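Fingertip fault halts cloth-wiping recordings at Declercq

Declercq has withdrawn 20 hand-held grippers from use after a fault was found in the fingertip pads. The grippers are used to record wiping and folding tasks, and the recordings are then used to train the company's Kurka robot arms.

The fault was reported in August by staff at the Stilness site, where operators were working through a set of tablet-cleaning tasks. In several recordings the logged finger opening did not match the true opening. The error was small at first and grew over a shift. By late afternoon it had reached 4 mm on the worst unit.

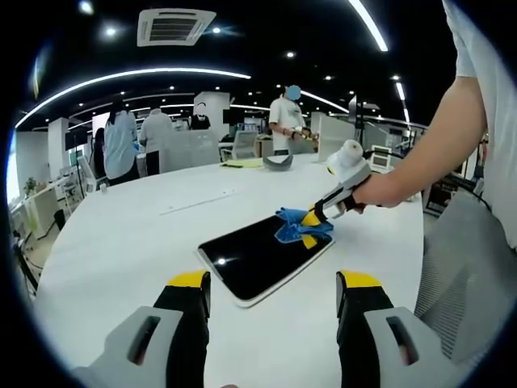 According to the company's fault notice, the pads creep on their mounts under repeated side load. Wiping applies more side load than pick-and-place work, and the shift went unnoticed in earlier task sets. The logging software takes the closed position as zero at start-up and does not check it again until the next restart.

An arm trained on the affected data may close too far on a thin object or fail to hold a cloth. Declercq said one Kurka arm on a test bench cracked a tablet screen while repeating a wiping task. The arm did not trip its force limit, which had been set for softer objects. No one was hurt.

The company checked 3,027 recordings made with the pads and has set aside more than 1,000 of them. The rest fall within tolerance and will stay in the training set. Arms already loaded with the wiping routine have been returned to the previous version.
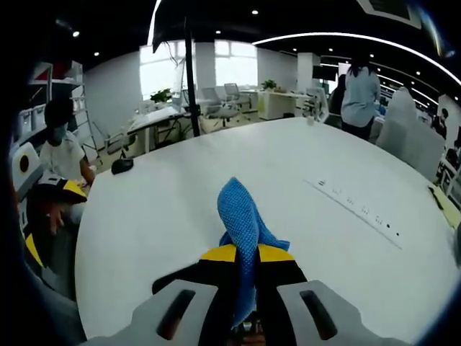

Replacement pads are being made by Urum, which also supplied the originals. The new part has a locating pin and a second screw. Until it is fitted, operators must close the gripper on a gauge block before and after each task set, and any set with a mismatch is rejected.

A software change that repeats the zero check between recordings is in testing. Declercq has not given a date for its release. Folding tasks have resumed at Stilness with the gauge check in place, and tablet cleaning remains on hold.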